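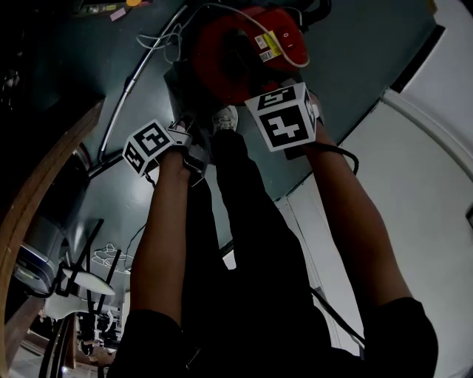

Sadao Ikeda reckons the soldiers were as keen to get off the bridge as everyone else was to get on it, and after a morning standing in the slush at the Cikow end I'd say he's got that right.

CIKOW — They opened the Thorlacius Bridge on Sunday, January 14, 2018, a bit after breakfast, and I still have mud up to my knees. It had been shut for 18 years. No cars, no carts, no one on foot unless they were in uniform or being carried across in an exchange of the wounded, and even those stopped in the second winter of the fighting. Then the last sentry on our side picked up his folding chair, tucked it under his arm and walked off the deck with it, and that was the end of the line as far as the bridge was concerned.

I'd expected speeches. There was one, and it was mostly wind. Somebody from the ceasefire mission read out the terms in two languages from a sheet that kept flapping over her thumb (I caught "pedestrians", "daylight" and "without prejudice", which seems to be how these people say good morning), and then a sergeant on the far bank waved a green flag and people just went.

They didn't go quickly. I don't know what I'd pictured, a charge maybe, but the planks on the middle span are new and slick and there's a knee-high gap in the railing on the upstream side, so everybody shuffled across in a sort of polite bus queue. A woman ahead of me had a cake tin. Two teenagers who couldn't possibly remember the bridge being open were filming each other being bored by it. An old fellow in a good grey coat stopped dead halfway, right where the white stripe used to be, and the whole line stopped behind him and waited till he was ready. It took a while. Not a single person hurried him along.

By dusk the mission had logged 771 crossings, counting both directions, and the monitors told me they'd printed only enough forms for a fraction of that. The rest got written up in school exercise books from the shop by the bus shelter. If you're planning to go over this week, bring your own pen! I'm serious, I lost two of mine to the cause.

For those who haven't been following every twist, the deal was signed in October, after talks in the dining room of the Senex Hotel, and it covers a good deal more than the bridge. Both armies are meant to pull their heavy guns back out of range of the Sedon valley, the mined orchards are to be marked and then cleared, and people who left villages on the wrong side of the river can go and look at their houses. Look at them, mind you. Who gets to live in them again is a job for a separate commission that hasn't met yet, and on Sunday I didn't hear two people agree on who's sitting on it.

The guns are the sticky part. The mission has 62 monitors for the whole valley, and plenty of them are still waiting on winter vehicles, so for now they're relying on each side to say where its batteries have gone. Cikow has heard that sort of promise before. The truce before this one lasted a fortnight, and the one before that fell over while the ink was wet. When I asked at the bakery whether people thought it would hold, the answer I got was a shrug and a free bun, and I've decided to count that as cautious optimism.

Grímur Brøndum has heard all the doubts and shares most of them. He was the mission's duty officer at the Cikow end on Sunday, and I found him after lunch sitting on an upturned crate trying to dry his gloves over the exhaust of an idling truck. He told me the guns on the north ridge had been seen moving on Friday night, in the right direction for once, and that he'd believe in the rest when his people had stood beside the empty pits and photographed them.

"It's a bridge," he said. "I'm very happy about the bridge. Ask me about the ridge in a month."

He also wanted me to pass on that nobody should leave the road on the far side, for any reason, and that includes ducking behind a tree. The orchard on the left as you come off the ramp is taped, but the tape stops at the culvert and the mines don't. There were kids climbing the bank there within an hour of the opening. A monitor got them down with a lot of shouting, and later with chocolate.

I went over myself in the afternoon. My family's from the Cikow side so I've no house to look at, but my aunt used to buy her plums in Sedon and she's talked about that market my entire life, so I thought I'd better see it. Well, there's no market. There's the square, and the roof of the covered part has gone, and somebody had set up a single table with jars on it. I bought plum jam. I paid too much for it and I'd have paid double. The man selling it wouldn't take our money at first, then he would, then he had to send his grandson round the corner to find out what it was worth — and by the time the boy was back there were five of us standing there arguing about the exchange rate as though it were an ordinary weekend.

Not everyone was in the mood, I should say. A group of maybe a couple of dozen stood at the top of our ramp all day with photographs of the missing pinned to their coats. They weren't blocking anything. They let people by, and handed each of us a slip of paper with names on it, asking us to read it out to whoever we met over there. The deal does have a clause on the missing, but it only commits both sides to "exchange such information as is held", and one of the women told me she'd been handed that exact sentence in a letter years ago. I read my slip to the jam man. He didn't know any of the names. He asked if he could keep it, and he's put it in his window.

On the way back I caught up with Ikeda again. He'd crossed, turned round and crossed back without stopping, twice, and was getting ready for a third go before the light went. He says he isn't visiting anyone. He just wants the soldiers to get used to seeing people on it, and he plans to do the same thing every day until his knees give out or the paperwork does.

A few practical bits, as I've had more messages about this than about anything I've filed all winter:

The bridge is open on foot from first light until dusk, every day, unless the flag at either end is red. Bring identification, any kind with a photo. Kids travel on a parent's form. Dogs are apparently a matter for the sergeant on duty, and on Sunday the sergeant liked dogs.

You can carry what you can lift. Bicycles have to be pushed. There's no date for cars yet, and the engineers want a proper look at the middle pier before anyone drives so much as a scooter over it. They've asked for 3 weeks of mild weather to do it in, and anyone who's spent a January here will know how likely that is.

There is nowhere to change money on the Sedon side and one place to get tea, up the steps beside the old post office. It's good tea. They'd run out of cups when I got there and were pouring it into whatever you'd brought, so I had mine in the lid of somebody else's thermos.

Buses from Cikow station go as far as the shelter, then you walk. The road's been graded but it's soft at the edges, and two vans were already bogged in it by noon, one of them belonging to the television people.

The commission on property is supposed to name its members before the end of the month, and the next meeting between the two commands is set for the Senex Hotel again, assuming the heating's been fixed. I'll be there with a second pair of socks. In the meantime the mission says it will post the crossing numbers each evening on the board outside Cikow town hall, along with anything confirmed about the guns. When I walked past last night there was just the one sheet up, with the number written in blue ballpoint, and someone had added a plus sign after it.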